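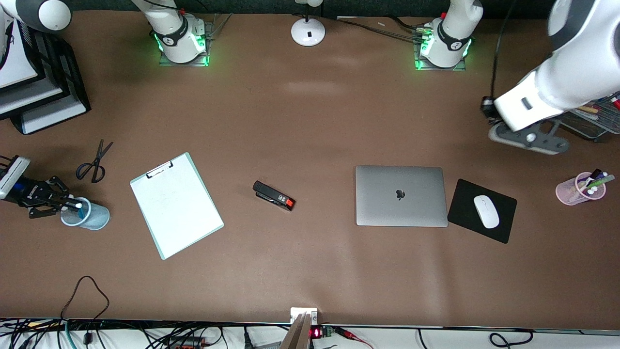 Budgeting a two-arm tabletop cell: what goes on the list besides the arms?

Posted by Ha-rang Shim in Equipment and Purchasing

I am writing the equipment request for a two-arm bench station. The work is desk tidying: pens and markers into cups, scissors and stapler back to fixed spots, paper onto a clipboard. Light objects, nothing over 270 grams except a laptop, and the laptop stays where it is. The request is due in March and I get one submission per year.

So far I have two arms, two parallel two-finger grippers and a table. The quote from Stestel covers arms, controllers and one day of setup. It does not mention mounting plates, cable management, spare fingertips or an emergency stop. Are those normally included, or do I budget them separately? Also, is it worth paying for a second gripper type on one side?

Märta Blomqvist

Assume that anything not named in the quote is not included. Ask for the parts list by line. We bought from a different supplier (Draltex) and the base plates, the stop button and the longer controller cables were all separate orders. The cables had the longest lead time.

Lines I would add:

Mounting plates, drilled for your table. Send the table drawing first.
Emergency stop wired to both controllers. One button that stops one arm is not acceptable at a shared bench.
Fingertip pads, several sets. Thin round objects such as markers wear a groove in soft pads.
Cable tray along the back edge, plus strain relief at each base.
Power distribution for the bench, separate from the wall outlets used for computers.
Work objects. Buy duplicates of every cup, marker and stapler. Models get discontinued and then your test set changes halfway through the year.

On the gripper: keep both sides the same. One spare then covers either arm. Flat paper is difficult with parallel fingers, but a clipboard can be gripped by its edge if the opening and payload allow it. Check both numbers with the fingers installed, as the gripper weight comes off the arm's rated payload.

Byung-chul Ji

just get a bigger table. whatever size you have in the request, go up one. you can't fix that later

Jawad Qureshi

Agree with most of Märta's list. Two corrections from our own purchase.

Table stiffness matters more than table size. With both bases on the far edge, a light top will flex when the arms stop quickly, and you will see it as position error at the fingertips. Budget for a heavier frame or a crossbar under the back edge. A larger top on the same legs makes this worse.

Second, ask Stestel whether the setup day includes calibration of the two arms to each other. Ours did not. Each arm was accurate in its own coordinates and handovers still missed. The return visit was billed at the full day rate plus travel. Get it written into the quote before you submit.

Ha-rang Shim

Thanks. Stestel confirmed that plates and the stop are extra and that arm-to-arm calibration is a second day. I have added both, moved the duplicates to consumables, and asked for the frame drawing. Keeping the grippers identical.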